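## 4. Naming small containers at the table

In this section I look at how speakers choose a word for a small container when the object does not fully agree with any of the usual words. The question is old in the study of word meaning. It is often presented as a question of shape: a cup is taller than a bowl, a bowl is wider than a cup, and somewhere in the middle there is an area where speakers hesitate. I accept this description as a starting point. My data suggest that it leaves out the material and the story which the shape tells.

The data come from 70 adult speakers of English who live in Ombridge. Each participant named 14 containers in two rounds. In the first round the containers were presented alone, and the participant answered the simple request "What would you call this?" In the second round the same containers were presented next to a second thing, and the participant had to ask another person to pass one of them. After removing empty and inaudible answers, 1,884 namings remained. All of them were typed by me and checked by a second reader.

### 4.1 Alone and in company

The difference between the two rounds was larger than I had expected. In the first round, participants tried to be exact. They said "a little paper cup" or "a kind of bowl, maybe for sauce," and many of them corrected themselves before the end of the phrase. In the second round the same persons used shorter phrases, often one noun with an article. They seemed to feel that the listener would find the object anyway.
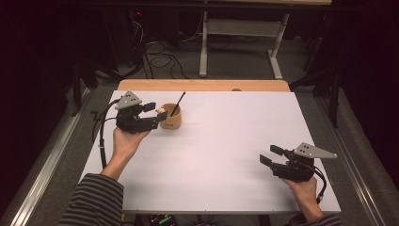 A short noun phrase is enough when the surroundings do part of the work. This has been described many times for furniture and for animals, but less often for tableware, where the objects are close to each other in size and use. A small tan cardboard cup can also lend its name to its neighbor. When a pale beige thing of the size of a fingertip rests against the side of the cup, the easiest expression for that thing is a relation, "the bit next to the cup," and the speaker is saved from deciding what the bit is. In such expressions the container is named with confidence, and I found almost no self-correction. The word *cup* becomes firm because it is being used as a landmark, and a landmark has to be settled before anything can be placed by it.

The opposite order was possible too, but it was rare. Only a few speakers said "the cup with the thing beside it," and they did so mainly when another cup was present. I take this as a sign that speakers prefer to go from the larger object to the smaller one, even when the smaller one is what they want.

### 4.2 Material

Material appeared in the answers more often than color, and more often than size. It was not distributed evenly. Cardboard and paper were mentioned very often, ceramic sometimes, and plastic mostly when the speaker wished to express a low opinion of the object. One participant, after a pause, said: "It's a bowl. Well, it's plastic, but it's a bowl." The word *but* is interesting to me. It treats the material as a possible objection to the name, although every speaker in the group has certainly eaten from a plastic bowl. 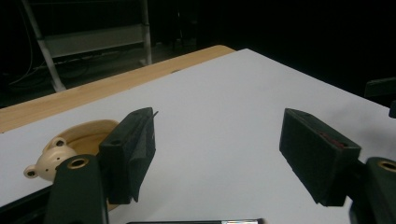 The same small objection can be found in the answers to the earthenware pieces, in the other direction. Here the material made the name more ambitious. A wide vessel that was called a "dish" when it was made of tin was called a "bowl" or even a "serving bowl" when it was made of clay. Eight participants had worked with clay themselves, and their answers were different again. They used *vessel* and *form*, words that the others did not use at all, and they did not agree with each other any better than the rest of the group did.

It would be tempting to say that material decides the name. I do not think that the data allow this. Material changes how willing a speaker is to stay with a name, and how many words are placed in front of it. The head noun itself changed less, except in the case of *pot*, which I discuss now.

### 4.3 The word "pot"

*Pot* is a difficult word for this type of study. In the kitchen it means a thing for cooking, with a handle or two, and usually made of metal. On a windowsill it means a thing for a plant. On a dining table it can mean something for jam, tea, pepper or pens. Learners of English, and I am one of them, often meet the cooking sense first and are then surprised by the others. In Turkish I would need several different nouns for these, and I would not feel that they belong together.

Native speakers feel that they do belong together, but they could not easily explain why. The explanations in the interviews went mostly in the direction of weight and roundness. A pot "has a belly." A pot "stands there." Several persons showed the belly with their hands.
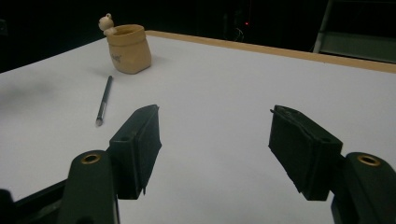 *Figure 1. Small ceramic pot in a warm sand color, in the shape of a slightly crumpled sack with a folded-over rim.*

Pieces of the type in Figure 1 are useful for the argument, as two possible names compete in them. The body is round and full, so *pot* is possible. At the same time the rim is rolled over, as one rolls the top of a bag, and the whole surface imitates something soft. With such pieces, the participants did not choose freely between *pot* and *sack*. They chose *pot* as the noun and put the sack into a comparison: "a pot like a little sack," "a pot that looks like a bag of flour." The reverse, "a sack made of ceramic," was heard as well, but only in the first round. As soon as somebody had to be asked to pass it, the sack disappeared and the pot remained.

I would call this the rule of the real function. A speaker may enjoy the imitation, but the request is made with the word for what the object can do. It agrees with what I observed for containers in the form of animals. A bowl shaped like a bear is "the bear bowl" or "the bowl," and, among children, "the bear." Adults allowed themselves "the bear" too when a child was in the room, and I have noted these cases separately.
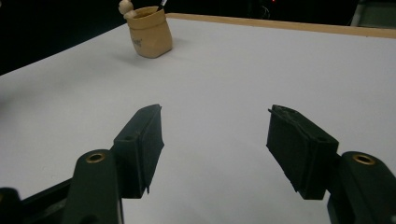 *Reading time for Section 4: 8 minutes*

### 4.4 Shop names

A reader of an early draft asked if the participants could be influenced by the names under which such objects are sold. The question is fair. For this reason I compared the answers with the printed lists of two shops in the town, Nokora and Soylu. Both sell tableware, and both use *pot*, *bowl* and *cup* on their shelf labels, but they do not divide the objects in the same way. At Nokora, anything without a handle and with a narrow opening is a pot. At Soylu the same type is a "jar" if it has a lid and a "vase" if it does not have one.

The participants did not follow either list. Persons who said they buy regularly at Soylu were no more inclined to say *jar* than the others. When I showed the label afterwards, one woman laughed and said she had bought exactly this type of jar on a Saturday and had carried it home as a pot.

There is one exception. The word *ramekin* was used almost only by those who had seen it on a label or in a recipe, and it was pronounced in several ways. For such learned words the printed name is clearly important. It seems to enter the speech together with the object, and it is kept apart from the everyday group.

### 4.5 Limits

The participants were all adults and lived in the same town. I did not ask about their kitchens, and I now regret this, as a person with many small bowls may need finer words than a person with few. The order of the two rounds was also fixed. It is possible that the shorter phrases in the second round come partly from practice, although the participants who made a long pause between the rounds shortened their phrases in the same measure.

A further limit is my own ear. I learned English as an adult, and I may hear a hesitation as meaningful where a native listener hears only a breath. The second reader disagreed with me mostly on this point, and the disputed hesitations were left out of the comparison. They can be found, with my notes, in the Dradetti files, under the answers for *pot*.

*Nermin Dağdelen*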